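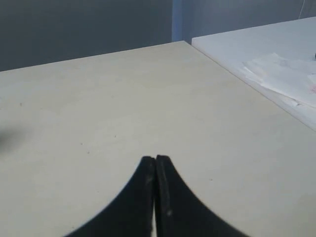 Plurlow finger pads, 9 weeks in

Posted Sep 7, 2019

Quick one before I forget the details. Replaced the fingers on our small arm with the Plurlow set, the black curved ones with the square tips. Paid 641 baht a pair from Cantero, plus postage. Bought two pairs. Glad I did, more on that below.

In the box: two fingers, four screws, folded sheet of instructions in very small type. No hex key. No spare screws either, which is mean at this price.

Fitting

Power off, air off if you've got it, old fingers out. Ours had been done up by a gorilla and one screw head was half gone, so that took most of a morning and is not Plurlow's fault. New ones slide on from the front. Do the screws up loose, close the gripper by hand, let the two tips find each other, then nip up. If you tighten first and close after you get a step between the tips and you'll be chasing it all day. Sheet doesn't mention this. Vichien Inthanon worked it out on the second go and I've written it on the back of the sheet in biro.

Then re-zero. Fully closed, nothing between the fingers, set that as zero in the gripper menu. The sheet says do it once. I do it every Monday and it does wander, not by much, but enough that thin card starts slipping. Takes a minute.

Also re-teach your heights!! The Plurlows are longer than the Nunetti ones we had before. First run after the swap I'd forgotten and put the tips straight into the bench. Slow speed thankfully. No damage except to me in front of Amnuay.

In use

Grip is good. Better than the Nunettis on flat boxes, about the same on round stuff. The scooped outside edge is handy when you're going down between two things standing close together, we used to knock the neighbour over all the time and now it's rare.

Dull black finish doesn't throw glare back into the wrist camera, so that's a real plus. Old ones were shiny and I had tape on them for a year.

Downsides. They scuff. Light marks along the inside edges near where the fingers meet, and they don't come out. Only looks I think, no change in grip that I can measure. They also pick up muck. Wipe with a damp cloth, dry cloth after. I tried the orange degreaser on the first pair and it left them tacky for two days so dont do that.

Screws work loose. Checked at 300 cycles like the sheet says, fine. Checked again at the end of that week, one had backed off a good half turn. Put a dab of the weak threadlock on (the weak one, you want them off again some day) and no bother since.

First pair died in week 3. Hairline crack at the mounting hole, my fault probably, overtightened. Cantero wouldn't swap it. Polite about it, but no. Second pair is still on and still straight.

Against the Ciso ones

Had a set of Ciso fingers on loan last November. Softer, grippier, wore out twice as quick and cost more. If you're picking up glass get the Ciso. For cartons and general bits, Plurlow.

Would I buy again, yes, and a hex key. Marks off for the screws and the instuctions. Four out of five.

Will add to this if the second pair goes.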